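January, after club, 9 in the evening

I write this on the bus, so the letters are ugly. Today was my second evening as the one responsible for the hand in our student project, and I was nervous since lunch.

Marleny changed the wrist program yesterday and left me two pages of notes. I read them with the dictionary open, and still I confused "yaw" and "roll" one time. Gladys was kind about it. She said in her first year she sent the wrong file to the arm and went home to cry.

We worked with the hand low over the carpet, the four fingers straight down and the thumb open against them. Réjean wants that every grasp begins from this same pose. I find it a little boring, but he is right, the numbers are easier to compare after.

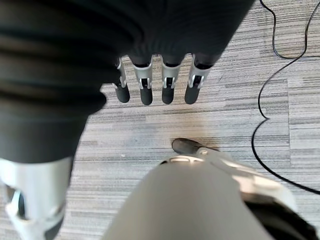 What I must do before next time

Write to Fehr about the spare fingertips. Blažena says they answer only if you put the order number in the subject line. Ours is 433.

Give Shakuntala my part of the report for Brergate. She asked for 1,000 words and I have one page, mostly about the thumb, because the thumb is what I understand.

Learn to say "opposable" without stopping in the middle.

Later, at home. Mama called and asked if the robot can already cook. I told her we are still teaching it to close the hand. She said that your cousin also needed a long time for this. I ate the cold rice and I go to sleep now.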